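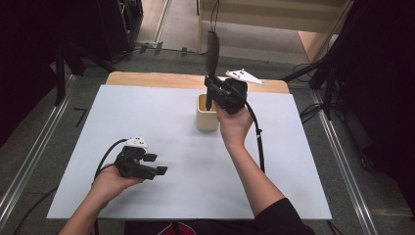 A pot for every object is the big idea in home tidying at the moment, and I have my doubts. The theory goes that anything you use daily should stand upright in its own small container, where you can see it and grab it, and that the whole shelf will then more or less look after itself. I've heard it from magazines, from shop displays and from a very confident woman at a party. So take the plainest case going: a black comb, held upright, its bottom end dipping into a small cream square pot with rounded edges. It does look smart, I'll give them that. Whether it beats a comb lying flat in a drawer is another matter, and the rest of this page is mostly me arguing with myself about it.

Gallery: Combs, Pots and Other Small Matters
From the Shelf Tests pages. Updated in December.

The Shelf Tests began after Jurgita Mets sent me a link to the Flurance plan, a set of instructions for sorting your bathroom and bedroom shelves into what it calls "single homes". I read all 22 pages. I then tried it on my own things for the whole of the autumn, in a flat in Prurness with one bathroom shelf, one chest of drawers and a windowsill that gets the sun until three in the afternoon. Jurgita tried it too, in a house with a good deal more shelf. We didn't agree on much. Her remarks are put in where I remembered to write them down.

The comb

Combs are awkward. They're long, flat and light at one end, and they come with no way of standing up. In a tall mug a comb vanishes to its shoulders. In a low pot it leans. If the pot is light as well, the comb tips it over as soon as you brush past, and you're back where you started but with a pot on the floor.

The Flurance plan says to store it "teeth inwards, handle up", which is fine if your comb has a handle. Mine doesn't. The plan doesn't mention combs without handles, and I looked twice.

Jurgita says a low pot works if you put something heavy in the bottom, such as a few pebbles. I say that if I need to go out and find pebbles for my comb then the drawer was doing a better job.

The pot

Small, square and cream seems to be the approved look. Hamel, the homeware shop by the station, had a window full of them when I went past, along with round ones, tall ones and a sort of trough. The assistant told me square ones "use the corners better". I suppose they do. I've never felt I was wasting my corners.

What I do like about a square pot is that two of them will sit side by side without a gap for cotton wool to fall down. What I don't like is cleaning the inside. Hair and dust get into the angles at the bottom and you need a cotton bud to get them out, which means keeping cotton buds, for which the plan would like you to buy another pot.

The toothbrush

The toothbrush has been standing in a pot for generations and needs no help from Flurance. It's also the best argument against the whole business, if you've ever looked at the bottom of a toothbrush mug after a month. I rinse mine on bin day. Pádraig Tully, who lives upstairs and has opinions about damp, keeps his on a hook and won't discuss mugs at all.

Tweezers

Stood upright in a pot with other things, tweezers sink. You then go in after them with your fingers, among whatever else is in there, and in my case that was nail scissors. They went back to the saucer on the windowsill after four days.

Jurgita: "Give them their own pot, then." A pot for one pair of tweezers! I asked how many pots she had by this stage and got no reply until the next morning.

Make-up brushes

I don't own any, so this one is all Jurgita. She had hers in a jar already, bristles up, and moved them into an Urna, which is a tall pot with a lid. The lid doesn't close over the longer brushes. She now keeps the lid in a cupboard. I'm told the Urna comes with a lid whether you want it or not, and she thinks it'll be handy for something.

She does say, to be fair to it, that she stopped buying doubles of brushes she'd forgotten about. I believe her. I'd only add that the old jar was made of glass and she could see into that as well.

Pens by the bed

The plan allows one pen. I had several, none of which I remember buying. Thrown into a pot, they looked like the counter at a bank. I tested each one on the back of an envelope and kept the two that wrote, and this was the most useful quarter of an hour of the entire autumn. It had nothing to do with the pot.

Hair ties

Flat things don't stand. You'd think that would be the end of it, but Flurance suggests threading hair ties over an upright object "such as a comb or brush handle". So now the comb has a job as a post. Jurgita did this for a week. Every time she wanted the comb she had to take the ties off, and every time she put it back she had to put them on again, and by the end of the week the ties were on the door handle where they'd always been.

The nail brush

No. It's wet. It goes by the sink.

Spare buttons

Neither of us could decide whether buttons were a daily item. The plan has a quiz for this and my buttons came out as "seasonal". They're in a tin. They've been in the tin through three flats and I've used one of them.

What it cost

Hamel sells the little square pots in packs of 12, and a pack was more than I spend on soap in a year, though I admit I buy cheap soap. You can't get them singly. I used five, gave Pádraig two for screws and have the rest in a bag under the bed, so a scheme meant to clear my shelves has left me with something new to store. Yoghurt pots would do the same work. I tried one for a fortnight and the comb fell out of it no more often than it fell out of the proper one.

Does it save time?

This is the claim I was keenest to test and the one I'd trust least. The Flurance leaflet says you'll stop hunting for things in the morning. I didn't hunt for my comb before. It was in the top drawer, on the left, under the handkerchiefs, and my hand knew where that was in the dark. For the first week of having it upright on the shelf I kept opening the drawer.

Then again, Jurgita has two teenagers, and in her house a comb in a drawer is a comb in anybody's bag. She reckons a pot on open show makes people put the comb back, as the empty pot looks like an accusation. I can't test that. The only person who takes my comb is me.

Dust

There's no mention of dust in any of the 22 pages. A comb standing up collects it between the teeth, right at eye level. In the drawer it stayed clean, or at least I didn't have to look at it. If you do go for the pot, wash the comb in warm water with a drop of washing-up liquid, comb an old nail brush through it (this works better than the other way about) and dry it before it goes back, or you'll have a puddle in the bottom.

A question that came in

A reader asked whether the surface matters. I think it does, a bit. A pale, plain top makes a dark comb easy to spot and shows up every hair as well. My chest of drawers is brown and hides the lot. Jurgita has a white shelf and wipes it daily, by choice, so she says.

Where things stand now

My comb is back in the drawer. The toothbrush is in its mug. One square pot has stayed on the shelf with the two working pens in it, and I've grown quite fond of that one – it was the pens that needed sorting, though, and I'd like that noted.

Jurgita has kept nine pots and intends to buy more. She has also started on her kitchen, and sent me a message at eleven at night asking whether a potato peeler should stand blade up or blade down. I said drawer.

Next on these pages: shoe boxes with windows in the front. Pádraig has agreed to lend me his hallway, provided I take my own boxes home again afterwards.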